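Notes on Setting a Plain Table
Posted 2023-07-15
Filed under: Household

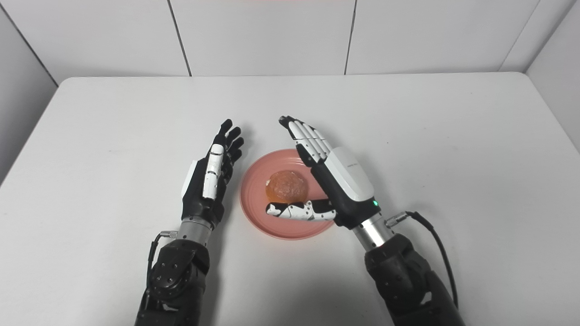

It has been the practice of this household, following the move to Fernbridge in February, to keep one white table clear of everything except the plate in use. Readers of the earlier entry on crockery have asked whether coloured plates are suitable for everyday meals. In the author's view they are, provided that the colour is chosen with the table in mind. A salmon-pink plate on a white surface gives a glossy orange-coloured item of food a warmer colour than a white plate would, and it is easily found by older members of the family whose eyesight is no longer strong.

The plates previously in service were purchased from Narolgate, in a set of 36, and were retired owing to chips along the rim. Five have been retained for use under pot plants. The remainder were offered to neighbours.

Fruit is served one piece to a plate, with a serviette at the side where the fruit is to be peeled. Peelings are placed in the compost caddy, and the table is wiped down with warm water and a little vinegar. Abrasive cleaners are not recommended on white finishes.

Correspondence on the care of older glazes is welcome. An entry on the Lévesque bowls, including the question of the dishwasher, is in preparation.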